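Bavitis Group Notes
2021-06-19

Orientation coverage in hand-held gripper demonstrations
Muchen Jin

Since May the manipulation subgroup has been working on one narrow question: how much of a policy's failure rate on fixtures in a furnished room comes from the wrist view being too uniform in the training set. Our collectors tend to hold the tool level. The arm does not. When the planner picks an elbow-down solution, the wrist camera arrives at the target rolled well past anything in the demonstrations, and the policy stalls or closes early.

The earlier set, Vetwood, was recorded at a bench with a fixed start pose. It gave clean trajectories and a narrow spread of roll angles. The new set, Drivus, is recorded on foot in a room with ordinary furniture, and the start pose is drawn from a list before each take. Collectors use the same hand-held gripper with the wide-angle camera looking down over the pads, so the view at recording time matches the view on the arm closely enough that we do no reprojection.

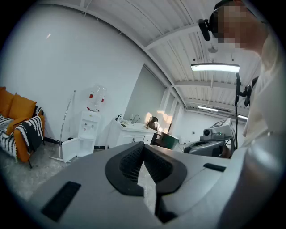 Gripper camera view in the Drivus room. The water dispenser is at left, with its lower cabinet door open.

The protocol uses 24 start poses. Each is a combination of height, heading and roll, and each is used the same number of times across the session plan. That gives 192 demonstrations in the set, divided evenly over the poses. Takes in which the pads leave the view or the tracking drops are repeated from the same pose, so that the balance is kept. The repeat takes are stored separately and were not used for anything below.

We compared three training conditions. The first used Vetwood alone. The second used Vetwood plus synthetic roll, where the image is rotated about the optical center and the action labels are rotated to match. The third used Drivus alone. Network, optimizer settings and number of steps were held fixed. All three policies were run on the arm from the same held-out start poses, half of them with roll beyond 70 degrees.

For small roll the three conditions cannot be told apart with the number of runs we have. For large roll the Vetwood policy rarely reached the target. Synthetic roll recovered part of the gap, mostly in the approach phase. Drivus recovered more of it, and the remaining failures were concentrated in the last few centimeters before contact.

The difference between the second and third conditions deserves a comment. Rotating the image should, on paper, supply everything that a rolled wrist supplies. It leaves out two effects. Lighting on the pads and housing changes when the tool is physically rolled, and the rotated images keep the old shading. The operator's own arm and body also enter the view from different sides depending on how the tool is held, and a policy trained on level takes has seen them in only one region of the image. 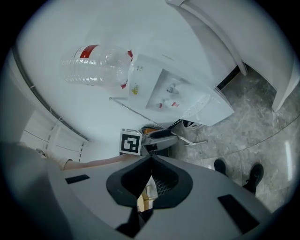

Aiguo Jiang tested the second effect separately by masking the outer ring of the image for all conditions. With the mask on, the synthetic roll policy improved slightly and the Drivus policy got slightly worse, which fits the explanation but does not settle it. The mask also removes context that the policy may use for heading, and we have not found a way to separate the two with the data in hand.

Two problems with labeling came up and are fixed in the current release. Gripper opening was being interpolated across dropped marker detections, which produced slow closing motions where the real one was fast. Gaps longer than 6 samples are now flagged and the segment is excluded. The second was a sign error in the roll field of the session header. It did not affect training, as the header is not read by the loader, but any plots of roll made from the header before the fix should be redone.

Next steps are a height-only ablation with roll held at zero, and a repeat of the masking test with a soft edge. Aiguo is also porting the segment checker to the shared tools, and the version in his directory should not be used once that is merged. The split files and the start pose list are in the usual place on the group server. Requests for the raw takes should go to Muchen, with the pose indices listed in the message.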